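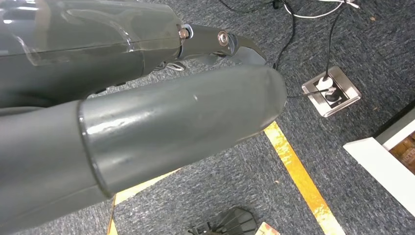
Figure 3. Wrist camera view of the gripper above the carpet, with yellow floor tape below the fingertip and the floor socket farther out.

2023-10-14
By the Judlow teleoperation group

4.2 Collecting the demonstrations

I'll start with the part that ate most of our time, which was the driving. All of our demonstrations were collected by remote control, with one person steering the arm through a handheld controller we call Mugo. We did try the other way first, grabbing the arm and pushing it through the motion by hand (fun for a few minutes, hard on the shoulders after that!), and we got clean paths out of it. The trouble was the operator's own arms kept getting into the video, and the policy picked up on them. So by March we had moved to Mugo for everything, and I'm glad we did.

The task is a small one. Pick up a card packet, bring it to the slotted tray, set it in a compartment, let go, back off. People who watch us do it always think it looks easy, and then they take the controller and spend a while nudging the air beside the tray. Depth is the killer. From the head camera you get a nice wide look at the desk but a poor idea of how far the fingertip is from the slot, and the wrist camera sees plenty of its own gripper and sometimes a whole lot of floor — see Figure 3 — so you learn to flick your eyes between the two feeds and trust neither one fully.

We recorded 1139 attempts and kept 1000. Of the ones we threw out, 56 were lost to dropped frames in the Fumeck recorder, and the rest were plain bad driving, most of it mine. I should say we kept the clumsy-but-successful ones on purpose. If an operator missed the slot, pulled back and tried again, that whole wobble stayed in the data, and we think the policy is better for it (more on this in 5.1).
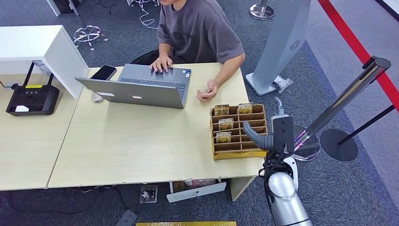 Slots near the edge of the tray were harder than the ones in the middle, by the way, and I didn't see that coming. You have to come in from the side with the finger nearly level, and the wrist runs short of room to turn. Operators each found their own fix. One liked to stop just beside the tray, square up, and then go in slowly. I tend to rush it and correct late, and when we trained on my episodes alone the arm did precisely that — a quick swoop and then a fussy little shuffle at the end. It was a bit like hearing my own voice on a recording.

We capped every session at 30 minutes. Past that point the driving got sloppy and the grips got tight, and you could spot it in the force traces before the operator would admit to being tired. We also let people restart an episode without giving a reason, which made them a lot more relaxed and cost us very little storage.

The same episodes were used to train both the Gerkent baseline and our own model, with no extra filtering for either one. Training settings are in the next section.

Related items
Judlow notes: setting up Mugo for left-handed operators
Fumeck recorder: known issues with dropped frames
Gerkent baseline, training recipe and checkpoints
Hand guiding or remote control? Notes from our March trials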